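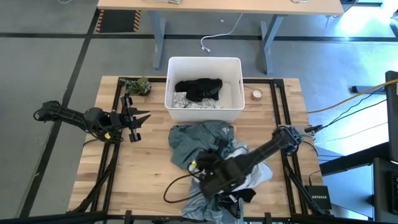 By the Pirkthorpe Courier News Desk | February 16, 2020

Search this site Enter keyword Go

The Pirkthorpe Public Library will close its main reading room for four weeks while the heating system on the ground floor is replaced, the library board announced after its regular meeting. The children's section and the Skevoden Street branch will keep their normal hours.

The work has been awarded to Imhof, a regional heating contractor, which submitted the lower of two bids. The present boiler was installed when the building opened as a library and has needed repeated repairs over the past three winters. In its statement, the board said that further repairs would not be a sound use of public money and that replacement could not be put off for another heating season.

Before the contractor begins, 3,799 books will be moved from the reading room to temporary shelving on the upper floor. Most of these are reference works and local history titles. Readers may still request them at the front desk, and staff will bring them down within one business day. The bound newspaper volumes will not be available during the closure, although the microfilm copies may be used at Skevoden Street by appointment.

Borrowers who have items on hold at the main library do not need to take any action. Holds will be kept for an additional week, and no late fees will be charged on items due during the closure. The outdoor book return on the north side of the building will remain open at all hours.

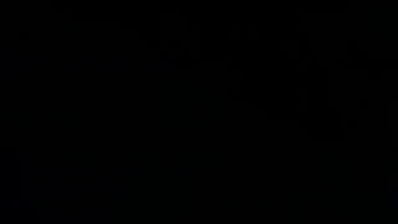 The board also approved changes to the evening program. The adult reading group and the tax help sessions will move to the meeting room at Stovska Hall, two blocks east of the library. Space there is limited, and residents who plan to attend a tax help session are asked to register by telephone in advance. The monthly film showing has been canceled and will return when the reading room reopens.

We use cookies to improve your visit. By continuing to use this site you accept our cookie policy. Accept

In other business, the board received the annual report on membership. The library issued 564 new cards during the past year, and some 1,000 expired cards were renewed. The board asked staff to prepare a proposal for longer opening hours in the summer, to be considered at a later meeting.

Notices with the closure dates will be posted at both library buildings and at Stovska Hall. Questions about the project may be directed to the front desk during opening hours.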